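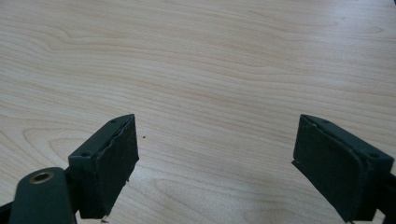 From: Iona Tennant
To: nail-formulators list
Date: January 17, 2018
Subject: Re: Gel top coat lifting at the free edge

On Tuesday night Asanka Jayasinghe wrote:

> We switched the salon from Ferri to the Lireo top coat before the
> holidays. Since then I get lifting at the free edge by day five or six,
> mostly on the index finger and thumb. Base and color are unchanged
> (both Ferri). Lamp is the same Runitz unit we have had since May.
> I cure the top coat for 30 seconds as I always did. Two clients also
> complained of a dull patch near the cuticle. Is this a bad batch, or
> do the two brands not get along?
>
> Asanka

Asanka,

I would not blame the batch yet. Three things to check, in the order I would check them.

Cure time. You kept the 30 seconds from the old top coat. The leaflet in my box of Lireo gives a longer time for lamps under 50 watts, and if I remember right the small Runitz is under that. Look at the label on the underside. If it is the small one, run the top coat for two full cycles and change nothing else for a week. An undercured top coat can look perfectly glossy when the client leaves. The dull patch at the cuticle fits this too, as the gel tends to pool there and the thicker layer gets less light all the way through.

Thumbs. Do you cure them with the rest of the hand? In a flat lamp the thumb rolls onto its side and the outer edge sits in shadow. I do four fingers, then both thumbs together. It adds a couple of minutes to the appointment. Index fingers are a different problem, usually typing or opening cans, and a thin cap is the first thing to go.

Capping. The Lireo is thinner than Ferri and runs back from the edge if you wait. I cap first, then coat the nail, then cap again with whatever is left on the brush, and cure right away. If you paint all five nails before curing, the first one has already pulled back by the time you reach the last.

On mixing brands: Kenza Zaki posted last year that she had worn Lireo over Ferri on her own hands for several sets with no lifting. I have done it on more than 50 sets with the same result — but with a larger lamp, so that tells you little about yours. The mix I would avoid is Lireo over a Clomau base. The Clomau stays soft, the top coat sets hard, and you get fine cracks across the stress area. Vsevolod Melnychuk had pictures of this in the old archive, if the links still work.

If the longer cure makes no difference, try this. Left hand with the full Lireo system, right hand with your current mix, same client, same day. Write down the day and the finger when anything lifts. Pick a client who does not pick at her nails, if you have one.

One more point, for the sake of your own skin. If the coat really is undercured, treat the filings with care. Gloves and a mask for removal, and wipe the desk down before the next person sits. Ismail Lamrani developed a gel allergy that began in just this way, and he now cannot touch most of what is discussed on this list.

Please post the wattage when you have it. I would also like to know whether your bottle is the wipe or the no-wipe version, as the leaflet treats them separately and you did not say.

Iona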